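Subject: Re: [demo-collection] Prasska set, next batch of episodes
Date: January 2022

> We now have 695 episodes of the cloth task from the Trudside
> bench, and 122 more waiting to be checked. At this pace we
> reach 1,195 in February. The plan is to retrain on the full
> set and expect the policy to cope with dark fabric on its own.
> Objections?

Yes, a few.

I don't doubt the number. I doubt that episode 695 teaches the model much that episode 300 didn't. I went through 49 of the checked ones last night, wrist camera only, and most of them start from nearly the same place with the same arm height. If the operator does the same thing every time, we are paying for copies.

The bigger problem is black cloth. Berchtold's note says the wrist view "carries enough contrast" for it. Has anybody on that side opened the files? Where one fold stops and the next one starts is hard for me to say, and I know what I'm looking for. The labels still say "edge visible" on nearly every episode -- I would like to know who decided that, and from which camera.

Then there is the metal. Polished parts throw back pale highlights that are much stronger than anything in the fabric. My bet is the model learns to find the shiny thing and go there. It will score fine on our bench and fall over on anybody else's. Plotus had the same trouble with their drawer set and only found it after they moved the lamp.

One still from the wrist camera, so we are all arguing over the same thing: 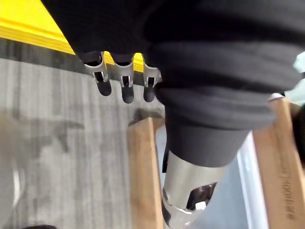 Wrist view: black fabric rolled over the metal cylinder, three clasps at left.

Try marking the fold lines in that by hand and send me your version. If two of us agree I will drop the point.

Until then I'd hold the 122 back and spend the bench time on changed lighting and different starting poses. I'd take fewer episodes if they differ from each other. And please leave a part of the set out of training this time -- last round we tested on what we trained on.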